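14 shares · 3 comments

4. Setup and Upkeep of the Simulated Cell

Papers in this area tend to give the learning method nine pages and the cell one footnote. We spent most of the spring on the cell, so we intend to get some pages out of it. This section covers how the simulated bedroom, which the project files call Fledville, was configured, what broke in it, and how it was kept in a state where two runs a week apart could be compared.

4.1 Room and robot

Fledville is a single furnished bedroom with a bed, a nightstand and lamp, a window, and a plank floor. The robot model came to us from the Akex library with its arm and gripper already jointed and its contact settings tuned, according to the release notes, for "general household use." General household use seems to mean picking up cubes from a hard table. A bed is not a hard table, and a paperback lying flat on a sheet is about the least graspable thing a person can leave in a bedroom. We left several kinds of flat object in the room on purpose and have regretted it on a regular schedule.

Each episode starts from a saved state. The arm is placed in its home pose, the loose objects are dropped from a small height and allowed to settle, and the first 36 physics steps are thrown away. Without the discarded steps, the arm would now and then begin an episode while a book was still arriving.

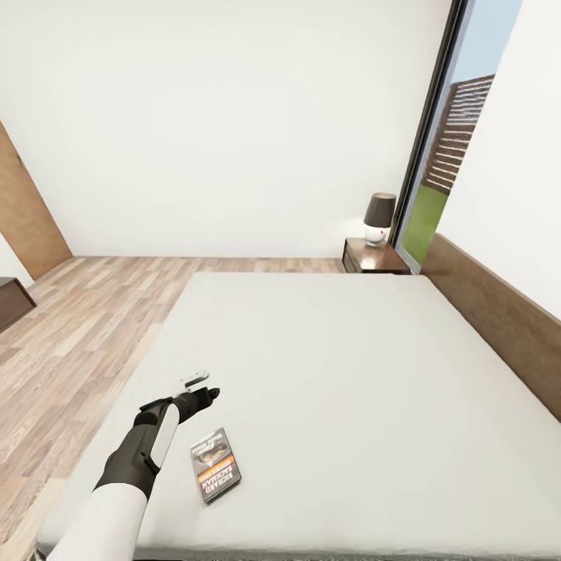
4.2 Contact drift and its repair

The first fault we took seriously was in the fingers. Over a long session, the gap the controller believed it had between the fingertips and the gap in the physics engine slowly parted company. After 2000 episodes without a restart the two disagreed enough that the gripper closed on thin objects early, lifted nothing, and reported success. We had a very good week of results before anyone looked.

Donal Doherty traced the fault to the joint offsets, which were being carried from one reset to the next and rounded each time. The repair was one line. Finding the line took most of March. Resets now reload the offsets from the original file, and a short check called Ackah opens and closes the gripper on nothing at the start of each session. If the measured gap is off by more than the tolerance, the session refuses to start. It has refused on three occasions, two of them because of the check itself.

We also keep a log of every refused start. It is short, sour reading, but it has paid for itself: the third refusal pointed to a finger collision mesh that had been replaced by an older copy during a library update. We now pin the library version and update by hand, on a Monday, when there is time left in the week to be sorry.
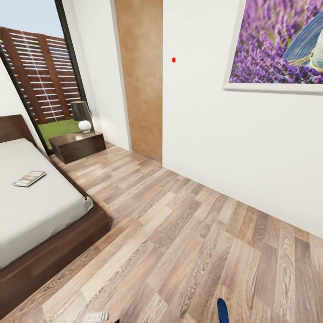
The collision shapes of the furniture needed the same sort of care. The bed in particular had been exported with a mattress surface that sat slightly above the one the renderer drew. To the cameras, the fingers appeared to stop short of the sheet out of politeness. We rebuilt the surface from the visual mesh and compared the two by lowering the arm at a grid of points -- 807 in all, chosen by a script and by no theory we are prepared to defend. Points where the two surfaces disagreed were fixed by hand.

4.3 Low reaches

Floor objects are the hardest on the cell. To get to a flip-flop the arm has to fold down close to the planks, and small errors in the wrist that pass unnoticed at bed height become contact with the floor. In the early builds the solver dealt with this contact by launching the arm upward with some enthusiasm. Lowering the maximum contact force cured the launching and made the fingers sink into the planks. We settled on a middle value by trial, recorded it, and have asked everyone in the group to leave it alone. 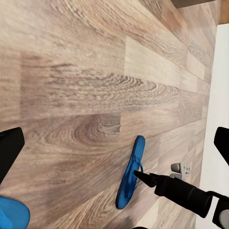 Figure 3. Low reach toward a blue flip-flop on the plank floor of the Fledville room (simulation).

The floor texture deserves a word. Its grain has strong knots and bands, and the pose estimator, supplied as part of Gretum, at first found these more interesting than the footwear. We kept the texture and retrained the estimator on roughly 2000 added views of the floor with nothing of interest on it. False detections fell to a level we could live with, although one knot near the wall still scores higher than we would like.

4.4 Routine checks

The upkeep that survived the project fits on one card. Before a session, run Ackah and read its output, including the part that says it passed. Reload the saved state from disk and never from memory. After any change to a mesh, repeat the surface comparison for that object. Once a week, replay a fixed set of recorded arm motions and compare the final joint angles with the stored ones -- if they differ, stop, and do not average the difference away. Section 5 reports only sessions in which all four were done, which removed our very good week along with several honest ones.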